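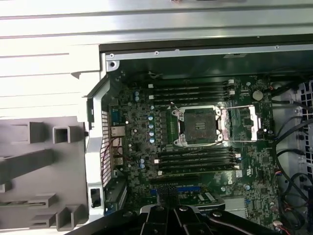 From: Callum Nuttall
To: Greenwood Fellowship list
Subject: Re: Psalm 88 and the evening readings

Emanuel Tănase wrote:

> I have been through the March readings and I see that we skip from
> Psalm 86 to Psalm 90. At Rerkdale we read all of them in order and
> Psalm 88 was never left out, even though it ends in the dark. Was
> this decided at some point or did it just drop off the sheet?
>
> Also, does the 7.30 start still stand?

Emanuel,

It dropped off the sheet. The old plan was copied from the Jakley booklet, which leaves out 14 of the psalms as too long or too gloomy for a short evening service. We have used it ever since.

I would be glad to have 88 back. The whole psalm is a prayer, and the man is still speaking to God in the last verse, whatever state he is in. I don't think we should pair it with something cheerful to soften it. Read it, keep silence for a few minutes, then go on to the Lord's Prayer.

87 and 89 can go in as well. 89 is long, so I suggest splitting it at verse 37 and using two readers.

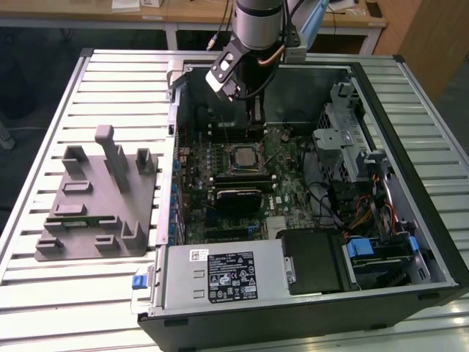
Desktop tower with the side panel off.

On translations, please can readers stick to one. Last time we had 4 in the same evening and people following in their own Bibles got lost.

Yes, 7.30 still stands. Hymn 173 to open, if the organ is free.

Callum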